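木材学入門 第2回 木はなぜ動くのか

前回の復習から。伐ったばかりの木には大量の水が含まれていて、樹種や部位によっては含水率が200%に達します。100%を超えるのはおかしい、と毎年質問が出ますが、分母は乾いた木の重さです。水のほうが重ければ100を超えます。この定義、慣れるととても便利なので今日のうちに覚えてしまいましょう!

水には二種類あります。細胞の空洞にたまっている自由水と、細胞壁の中に入り込んだ結合水です。自由水が抜けても寸法はほとんど変わりません。縮みはじめるのは結合水が抜けるとき、つまり繊維飽和点(含水率でおよそ30%)を下回ってからです。ここが今日いちばん面白いところ!
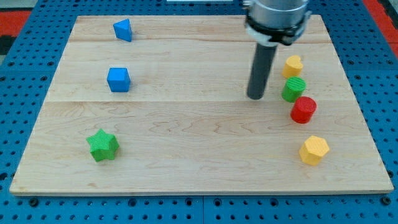

では、どの方向に縮むのか。繊維方向はごくわずか、半径方向はそれより大きく、接線方向は半径方向のおおむね2倍です。この差を異方性と呼びます。板目板が木表側に反るのも、丸太に放射状の割れが入るのも、全部ここから説明できてしまうんです。私は学生のときにこれを知って、家じゅうの家具の木口を見てまわりました。

幅はぎ板の場合も考え方は同じです。一枚ずつの年輪の向きを木口で確かめ、幅方向の伸び縮みを見込んで固定方法を決めます。天板を脚にがっちりねじ止めすると、冬の乾燥で割れることがあります。長穴や駒止めで逃がす工夫は次回くわしくやります。

演習 含水率の計算
試験片の乾燥前の質量が100 g、全乾質量が87 gでした。含水率を求めなさい。13÷87で計算します。13÷100としないこと。

次回(木曜)までに、身のまわりの木製品をひとつ選び、木口をスケッチしてきてください。板目か柾目かも書き添えること。配布資料はCitoraの第2回フォルダにあります。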